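Small Shop Floor Talk > Automation > arms on the bench, what happened to your people?

ratchetmom
Saturday, February 12, 2022
We do repair and reassembly on small network boxes, contract stuff. Owner wants two-arm cells on the screw work by March. 80 units a shift per bench right now, by hand. Anybody been thru this? Not asking about specs, asking what it did to the crew.

dkoval_77
Been thru it. First month everybody hates it. Then they hate going back to hand driving. My wrists quit hurting, thats all I needed to know.

pinchpoint
Easy to say if you kept your bench. We had five on screws, now two. The other three got "reassigned" to packing, at packing pay. Ask about that BEFORE it shows up.

dkoval_77
That's your management tho, not the arms

pinchpoint
Same people signed for both.

Bent Lykkegaard
I run cells at Hafstein, second shift. Both of you are half right. Nobody here lost a job but the job changed a lot. Used to be you sat down, radio on, did your boxes. Now you set up, watch, clear faults, write up faults. More walking. More paperwork. Some folks love it, one guy went back to receiving after a week.

ratchetmom
Bent what do you do about pay grade? And who fixes it at 9pm?

Bent Lykkegaard
We got a bump, small, had to ask twice. At night its me. Idora does the service contract but they only answer days. Log is in Notar, 2588 entries so far and I bet half are "screw not found" or a bad pick. Get the arms off the clock for training, like real training hours, not "watch the video at lunch."

Biggest thing, let the crew lay out the cell. Ours put the loose screws in a yellow tray in the middle, screwdriver on the right arm, bit holder in a basket on the back wall where you can grab it.
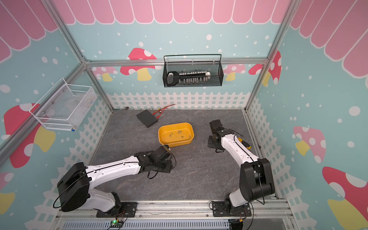

Engineering wanted the parts someplace else, didnt ask who'd be reaching in all night. We moved stuff back and the complaints mostly stopped. Also label your cables day one. I mean it.

pinchpoint
ok the layout part I agree with. Still say get the headcount thing in writing

tess_b
Zostus shop here. They told us 1000 units a week, we hit 1079 once and now THATS the target. Watch for that too.

dkoval_77
lol yep. never have a good week

ratchetmom
Printing this for Monday. Bent did they let you pick who trains first or was it seniority

Bent Lykkegaard
Seniority, then whoever wanted it. Wouldve done it the other way around. Two of the senior guys never wanted to touch it and sat thru all the hours anyway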